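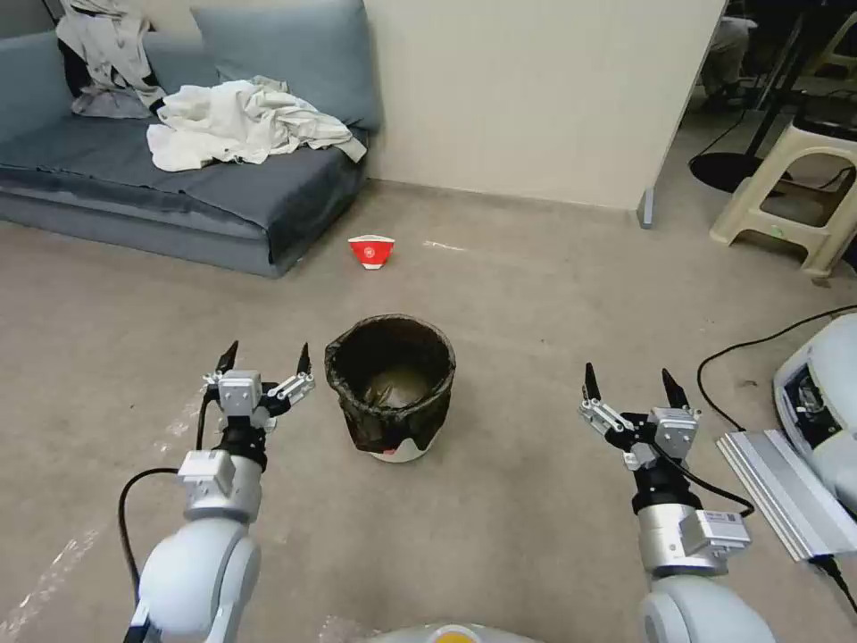

Paper cup on the floor, beyond the bin.

1/21/11

The lifeboat release hooks on the Skasaveo came up for their annual check during the port stay, and I want to write down what we did while I still have the notes. The ship has an on-load release system, which means the hooks can be opened with the weight of the boat still on them. It also means a badly reset hook can open when no one wants it to.

We began with the fall preventer devices. These are the short slings rigged between the hook and the suspension link, and they take the load if the hook lets go. The aft one had chafe along the stitching where it bears on the link. Yeison Apaza took it out of service and cut it in half so it would not drift back into the locker.

The forward hook reset on the first try. The aft hook did not. The handle in the cabin went home and the safety pin went in, but the indicator on the hook itself stopped 2 mm short of its mark. From inside the boat everything looked correct. The cause was the control cable, which had corroded inside its sheath at the lower bend. We have a spare from Toivonen, and it was the right length, so the change took the rest of the afternoon.

I have written before that the reset should be confirmed at the hook and never from the handle alone. Our checklist had both on one line with a single box. Sirkka Saarinen, who handles the safety paperwork ashore, has agreed to split it in two. The new version should reach the Nomovo and the Bonwood by April.

For the lowering test we put the boat down to just above the water, empty, with the preventers on, and brought it back up. Winch brake was fine. The limit switches stopped the davit arms 19 cm before the stops, a bit early for my taste but within the maker's range. The manual for this davit calls for a grease change after eight operations or one year — whichever comes first — and we are nowhere near eight.

Still open: the hydrostatic interlock on the forward hook. It moves freely by hand, but the diaphragm has no date on it and I can't find the last replacement in the log. I have ordered one. If anyone sailing with the same type knows where the date is stamped, leave a comment.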